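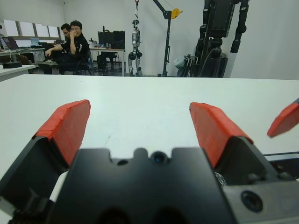 Datasets > Place names and local history

Search this collection Go Advanced search

# Wurkthorpe Field Names

Field names from the parish of Wurkthorpe and the Holroyd estate, copied from tithe schedules, sale papers and farm account books, with one row for each name in each source.

Version 2, released 2023-05-26. It replaces the first version, which had the two Holroyd farms mixed together.

## What is in it

The main table, `names.csv`, has more than 1000 rows. A row is one name as written in one source, so a field that was called Gresine Close in one book and Gressing Close in another has two rows. The rows are tied together by the field number in the first column.

The second table, `sources.csv`, lists the 18 documents used, with where each is kept and who copied it. Three are in private hands and are listed by title only.

There are no map outlines. Bradley Clegg has started tracing the boundaries but they are not ready, and the sheets for the low ground by the beck don't line up with each other.

## Columns in names.csv

`field_id` — a number we gave the field. It has no meaning outside this dataset.

`name_written` — the name exactly as it stands in the source, with the old spelling and capitals kept.

`name_plain` — a modern spelling, for searching. Where we could not settle on one, this repeats the written form.

`source_id` — matches the first column of `sources.csv`.

`year` — the year of the source. Blank if the document has no date and the handwriting was no help.

`use` — arable, meadow, pasture, wood, garden or other. Taken from the source and left blank if the source is silent.

`acres`, `roods`, `perches` — kept as three columns. Please don't add them up as decimals. There are 40 perches to a rood and four roods to an acre.

`note` — anything the copier wanted to say.

## How it was made

Roy Mottram and Evie Heywood copied the tithe schedule between them, each reading the other's pages back against the original. Barry Dunmore did the farm account books alone, and these have only been checked in part. We went through 200 of his rows last November and corrected the ones we could, mostly long s read as f. The rest should be used with some care.

Ronja Granström wrote the script that turns the typed sheets into the two tables. It is in the `tools` folder and needs nothing beyond a plain Python install. Run it from the top folder or it won't find the sheets.

Uncertain letters are in square brackets. A word that could not be read at all is given as `[...]`.

## Known problems

Some fields were split or thrown together when the lanes were straightened. We gave each new piece its own number and put the old number in the note, but this was not done for the glebe land.

"Far" and "Near" are used differently from farm to farm. Far Ing on one side of the lane is Near Ing on the other, and they are the same field. We have left both.

The Holroyd sale paper gives areas that are a little larger than the tithe schedule for almost every field. We don't know which is right.
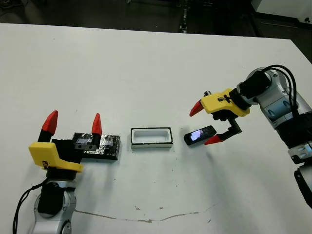 Can I use the plain spellings to work out what a name means?

It is better to start from the written forms and take the oldest one first. The plain spellings were made for searching, and in several places they hide a change that matters — "Wheat" was sometimes "Wet" in the earlier books.

## Format

Both tables are comma-separated, UTF-8, with a header row. Spreadsheet programs may turn a few of the bracketed entries or short numbers into something else on opening, so import the columns as text.

## Terms of use

Free to use and pass on, including in print. Please name the dataset and give the version number. The original documents belong to their owners, and pictures of the pages have to be asked for from whoever holds them.

## Changes

Version 2: Holroyd farms separated; `use` column added; spellings of Gresine brought under one field number.

Version 1: first release.

## Corrections

Send the `field_id`, the source and the reading you think is right. If you have seen the original page, please say so.

Contact the editors | © Wurkthorpe Field Names | Back to top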